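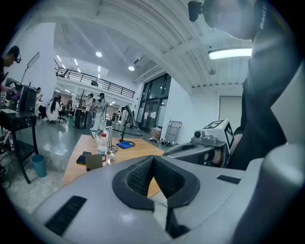 Around the Hall: What's on the Tables, and a Word about the Lights

Hello again from Tendemgate, and thank you to everyone who wrote in after the last newsletter. I read every one, even the long ones (especially the long ones!), and I've been meaning to say something about the desk lamps for weeks now.

The silver lamp with the bent arm and the round head is one I'm very fond of, and it does look well on a light wooden tabletop. Jessie Halliday found us two more from a shop in Wornville that was closing down, so there will be three to go around once she has put new plugs on them. If you like to work close up, do come and ask for one. They're kept on the shelf by the sign-in book, next to the extension cords.

Now, the tables. We all bring our bits and pieces, and I would never want to stop anybody having a water bottle or a phone within reach -- I'm lost without mine. But please take a minute before you go home to look over the place where you were sitting. The lost and found box had 21 things in it when I emptied it, among them two very nice scarves and a single gardening glove. Small pouches and cards are the ones that wander most, so a name on the inside is a great help.

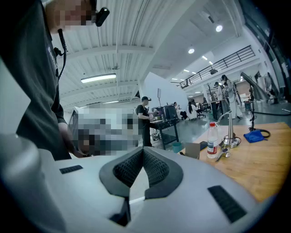 And while I'm on the subject of lamps, several of you asked whether the long fluorescent lights overhead could be switched off on bright mornings. I'd be glad of it myself, as I do think the round ones are kinder to the eyes. Mavromatis, who look after our wiring, are coming on 23rd September to see whether the switches can be split up, and I'll let you know in the October newsletter what they say and what it might cost us.

Until then, if you find the light too strong where you are, just move to another table. Leave the chairs wherever you end up with them -- I quite enjoy putting them back.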